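Magazine > Culture > Features

October 1, 2023
By the Culture Desk

The permit problem in Plesema

Emero did not set out to become a policy group. It began as a shared calendar, kept by a few brass players and dancers in Plesema who were tired of booking the same square on the same night. The calendar is still online. But most of the work now happens on paper, in the waiting area outside the city licensing office, and it concerns a rule that many performers had never read until they were fined under it.

The rule covers amplified sound in public places. For years it was enforced loosely. A band could play on the Vītola waterfront until late evening, and if a neighbor complained, an officer came by and asked them to turn it down. Last February the city moved enforcement to a different department, and the warnings became tickets. A first ticket is $3,000, whether the offender is a touring act with a sound truck or an accordion player with one small speaker.

Emero's position is that the fine should depend on the size of the event. Its proposal has two levels. Small performances, meaning those with no stage and no ticket sales, would be covered by a yearly card. Larger ones would keep the present permit, with a shorter wait. The wait is a sore point. An application now takes 9 weeks to move through the office, and street parades are often planned in less time than that. Funeral processions, which in Plesema have always included a band, can't be planned in advance at all.

The city has not rejected the idea. Its licensing staff say they have no way to process a second kind of application with the system they use, which was built for food stalls and sidewalk seating. Music was added to it later. Applicants still have to state how many tables they will put out, and a blank answer sends the form back. Experienced bandleaders write in a zero. New ones lose two weeks finding out.

Venues have their own reasons to follow the argument. Workano, a hall near the old tram depot, used to send its audience outside for the last half hour of a show, with the band leading the way to the corner. The owners stopped doing this in the spring. They say the walk brought people past the late cafes and did the block some good, and that the cafes have noticed the difference. Residents on the next street are divided. Some signed Emero's petition and some have asked for the current hours to be cut further, to 9 in the evening all year.

Much of Emero's time goes to smaller things. Members sit with performers and fill out forms. They translate the notices, which the city publishes in one language only. They keep a list of which squares fall under the parks department and which belong to the port, a distinction that matters a great deal - a parks permit is no use on port land, even where the two share a bench. The group meets at 6 in the evening in a rented room over a shoe repair shop, and the meetings are open to anyone who performs in the city.

The council's culture panel will take up the two-level proposal at its winter session. Emero has asked for three speakers, one each from the bands, the dance groups and the venues. It has also asked that fines already issued be put on hold until there is a vote. The panel has agreed to hear the speakers and has not answered on the fines. Performers who received a ticket this year can bring it to any meeting, along with the original application if they still have a copy.

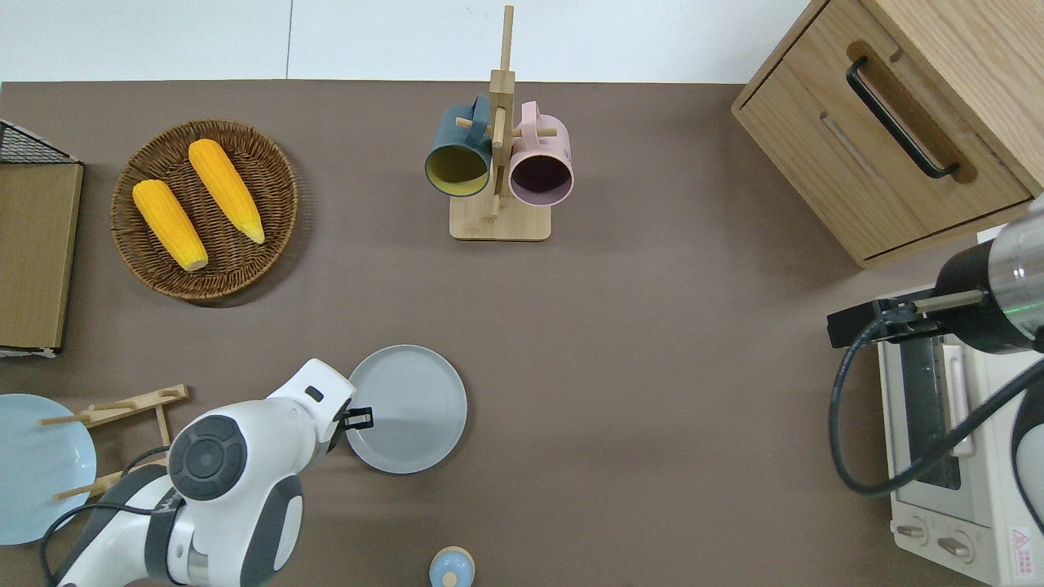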